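Revised January 2020. Replaces the May sheet on drawers and open shelves.

# Small bins in kitchen cabinets: sizing, washing, marking

These notes cover open bins and trays used inside wall cabinets, base cabinets and drawers. Lidded food containers are a separate matter and are only mentioned where the same washing rules apply.

## Measure the cabinet first

Measure the inside of the cabinet in three places: at the front edge, halfway back, and against the rear panel. Older cabinets are seldom square, and a shelf that is 12 inches wide at the front can lose a quarter inch at the back. Use the smallest number.

Then measure the door opening separately. On framed cabinets the opening is narrower than the shelf behind it, usually by the width of the frame on each side. A bin that fits the shelf but not the opening has to be tilted to get in and tilted again to get out, with whatever is in it. Hinges also take up space. Open the door fully, hold a ruler across the opening, and note where the hinge arm sticks out.

For height, leave at least two inches between the top of the tallest item and the shelf above. Less than that and jars have to be slid out one by one from the front, which defeats the bin.

Depth is the measurement most often skipped. Wall cabinets are commonly 11 to 12 inches deep inside. Many pantry bins are sold at 14. The door will rest against the bin and stay open by an inch or so, and the hinges will loosen over time.

## Choosing the shape

Straight walls hold more than tapered walls for the same footprint, but tapered bins nest and straight ones generally don't. If bins will be stored empty for part of the year, buy tapered. If they will stay full, buy straight.

Rounded corners are easier to wipe out than sharp ones. Flour, sugar and ground coffee pack into a square inside corner and need a brush. The cost of a rounded corner is a small gap between neighboring bins, enough to lose a tea bag in and not much else.

Ribbed walls are somewhat stiffer than flat walls of the same thickness and don't show scratches as quickly. They do hold grease in the grooves. Keep ribbed bins away from the range and use flat-walled ones for oil bottles and sauces.

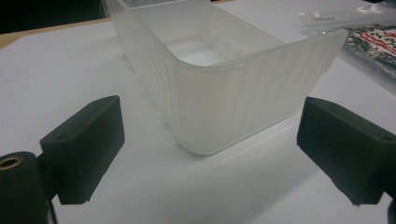

*Frosted bin with fine vertical ribs and a rounded corner.*

Frosted plastic is a reasonable middle choice between clear and opaque. Colors and large shapes can be made out through it, small print cannot, so anything identified by its label (spices, baking powder against baking soda) still has to be read from above. Clear plastic looks untidy sooner. Opaque bins need a marked front every time.

## Washing

Check the underside for a resin mark before using the dishwasher. Polypropylene, marked 5, usually takes the top rack. Polystyrene, marked 6, often crazes or warps and should be washed by hand. If there is no mark, wash by hand.

For routine cleaning:

1. Empty the bin and tap it upside down over the sink.
2. Wipe out dry crumbs with a dry cloth before any water goes in.
3. Wash in warm water with a small amount of dish soap.
4. Run a soft brush along the grooves in one direction, top to bottom.
5. Rinse, then stand the bin on its short end to drain.
6. Dry the inside with a towel before refilling.

Step 2 matters most with flour and starch, which turn to paste in the grooves.

Sticky residue from price labels comes off with cooking oil left on for ten minutes and then washed away with soap. Do not use acetone on plastic bins. It clouds some kinds and softens others. Rubbing alcohol is safe on polypropylene but should be tried on the underside first if the resin is unknown.

Yellowing from age or sunlight doesn't wash out. Bleach does not help and leaves a smell.

## Liners

A liner is worth fitting under anything that leaks, which means honey, syrup, soy sauce and most oils. Paper towel works and can be thrown out. Cut it a quarter inch short on all sides so it lies flat. Cork and rubber liners grip better but hold odor, and rubber can leave dark marks on pale plastic.

Do not line bins for onions or potatoes. They need air underneath. A wire basket is a better choice for both.

## Marking

Paint pen on smooth plastic lasts about a year of normal handling. On ribbed walls it breaks up across the grooves, so use a hanging tag or clip a card over the rim. Tape does not hold well on ribs, as only the high points touch the adhesive.

Mark the bin by group, not by product. "Baking" will still be true next month. "Almond flour" may not be.

In a shared kitchen, add the shelf number. Gonçalo Abreu, who looks after the kitchen at the Wetcombe hall, marks each card with the shelf first and the group second (3 Baking, 3 Tea) and keeps a copy of the list taped inside the end cabinet door. Bins put away by other people now mostly go back to the right shelf.

## Loading

Heavy items go at the back of a pull-out bin and at the front of a fixed one. In a pull-out, weight at the front tips the bin as it clears the shelf edge. In a fixed bin, weight at the back means reaching over everything else.

Bins above shoulder height should hold light goods only: paper napkins, cupcake liners, dry pasta in bags. Lift by the walls with both hands. A thin rim is not a handle and can split if the full weight is carried on it.

Rotate stock from the right. New items go in on the left, use from the right, and slide the row over when there is a gap. The direction doesn't matter as long as every bin in the cabinet uses the same one.

## Shelf load

Particleboard shelves more than 30 inches wide sag under canned goods. Check with a straightedge along the front. If there is more than an eighth of an inch of daylight at the middle, take out half the cans and turn the shelf over. Add a center support if it sags again.

Shelf pins should be pushed fully home before bins go back. Metal pins are preferred for cans and jars, plastic pins are adequate for dry goods.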